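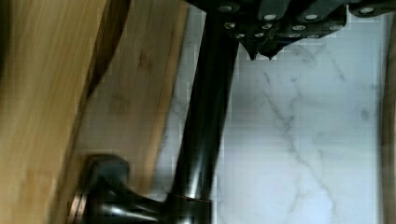
*Marta Quental Reis*

Apanhei a responsável de design da Skodley entre duas reuniões. Vinte minutos, café frio, telemóvel a tocar. O estúdio está a fazer *Tivari*, um roguelike de cartas por turnos, e a demo nova saiu hoje, 28 nov 2023. Começámos logo pelo que toda a gente no fórum discute: a mão de cartas mais pequena.

"Com sete cartas as pessoas paravam a ler. Turnos de três minutos. Cortámos para cinco e o jogo ganhou outro ritmo", conta. E as queixas? "Houve muitas. Eu própria resmunguei na primeira semana."

O baralho inicial também mudou. Saíram as cartas de veneno, que passam para a segunda região, Ayala. Quem jogou a demo de agosto vai estranhar. "O veneno resolvia tudo. Punhas duas doses no boss e ficavas a defender até ele cair. Uma seca."

Ayala é pântano, chuva, inimigos que roubam cartas do descarte. A versão final terá 70 inimigos, contra os 25 da demo. Pergunto se não é muito para uma equipa tão pequena. Ri-se. "É. Mas já estão quase todos desenhados, falta animar. Falta sempre animar."

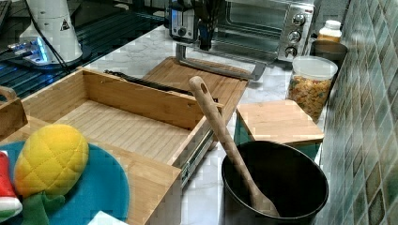
N.º 20

Falámos depois de Clarkden, a cidade onde se volta entre partidas. Na demo é pouco mais do que um menu com telhados. Na versão completa dá para abrir lojas, trocar relíquias, aceitar contratos. Nada de bónus permanentes de vida, isso ficou de fora de propósito. "Não quero que alguém ganhe a partida só porque já perdeu trinta. Desbloqueias opções, os números ficam iguais."

E o modo diário? Confirmado, com a mesma semente para todos e uma tabela dos 1000 melhores. Sem prémios. Ainda falta decidir se se pode repetir a tentantiva no mesmo dia; ela acha que não, o resto da equipa acha que sim.

Pelo meio uma confissão: a música do primeiro boss era provisória. Ficou.

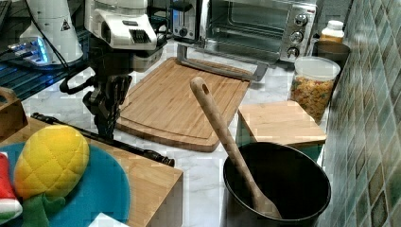 Os ficheiros gravados na demo passam para o jogo completo?

Só passam as cartas desbloqueadas; as partidas a meio perdem-se, porque o mapa foi refeito.

Última coisa, já com ela de pé e o casaco vestido: dificuldade. Haverá três níveis, todos abertos desde o início. "O mais alto ainda está injusto. Na segunda região morro sempre no mesmo sítio, vou mexer nisso esta noite." Para já a demo está so em PC, com textos em português e inglês.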